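Visit report: Skoryk propulsion test site, Vevby
10 Jun 2025

The Skoryk site at Vevby tests small thrusters for satellite attitude control and end-of-life disposal. It opens to outside engineers once a year. I attended the morning session, which covered the vacuum chamber, the propellant room and the data room. Melaniia Prokopenko, who runs the thermal vacuum group, led the tour.

The main chamber is a horizontal steel cylinder with a full-diameter door at one end. Pumping is done in two stages, with dry roughing pumps followed by cryopumps. Pump-down to test pressure takes 90 minutes with a clean chamber and considerably longer after the liner has been exposed to humid air. The door was open during our visit, and a thruster was on the thrust stand with its harness connected.
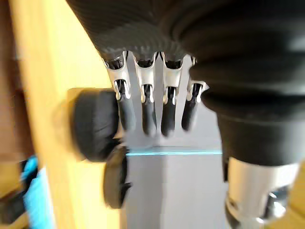 The stand is a hanging pendulum design. Displacement is read by a laser sensor and converted to force using a calibration made before and after each firing. Drift between the two calibrations is recorded with the result, and a run is rejected if the drift exceeds 3 percent. Several visitors asked about vibration from the road. The stand sits on its own foundation, separate from the building slab, and Prokopenko showed a background trace taken during working hours. The low-frequency noise was small, although a peak from the cooling water pump was easy to find.

The unit under test was the Turken, a cold gas thruster intended for small spacecraft that must lower their orbit at the end of a mission. The current life test has reached 2,244 valve cycles. Internal leakage is measured at fixed intervals with helium. No leak rates were given out, but the method was explained in full - inlet pressure, soak time, detector settings - and seemed sound to me.

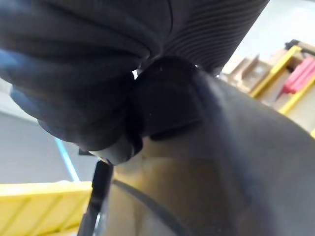

Propellant handling is in a separate building with its own ventilation. Only nitrogen and xenon are stored there at present. A room for a less toxic liquid propellant is planned for September, pending approval of the drainage.

The last stop was the data room. Test records are kept in Fladoment, an in-house database that ties each firing to the calibration files, the chamber pressure log and the part numbers of the hardware. It holds 502 completed runs. Older runs were entered from paper, and their pressure logs have gaps. I would have liked to see how uncertainty is carried through to the reported impulse figure, but time ran short. Prokopenko offered to send the procedure on request.

Parking is at the north gate. Bring photo ID and closed shoes.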